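Gripper fingers swapped on Zumdale store cell

Zumdale: Technicians at Nestano have changed the gripper fingers and reset the wrist camera on the two-armed shop cell at the firm's Zumdale site. The work followed 4000 cycles on the old pair. 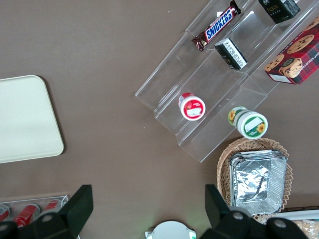
What is checked first after a finger change?
The screws, then the zero position of the gripper.

Shufen Wei, who led the job in March, said each finger is held by screws at its base and had worked slightly out of line. The camera offset was then measured again over the cream tray and the stepped acrylic stand. 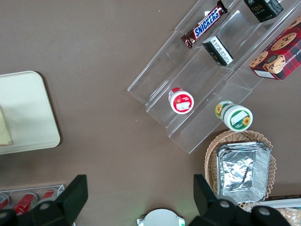
2 min read

Closing force was set last, on the sandwich and tray task. "Too much force and the bread gives," Wei said. Cables on both arms were inspected and one tie was replaced.
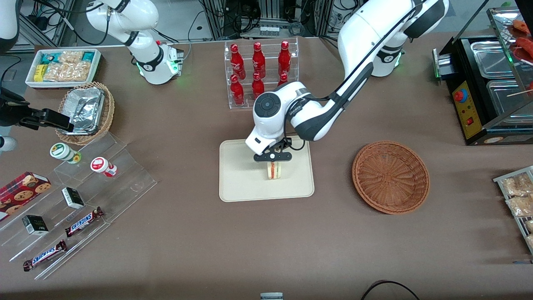

How long does the cell stay off for this work?
One morning, including the camera check.

Zhenhua Du logged 323 test picks before signing the cell back to normal duty. The old fingers have gone to Aryee to be measured for wear.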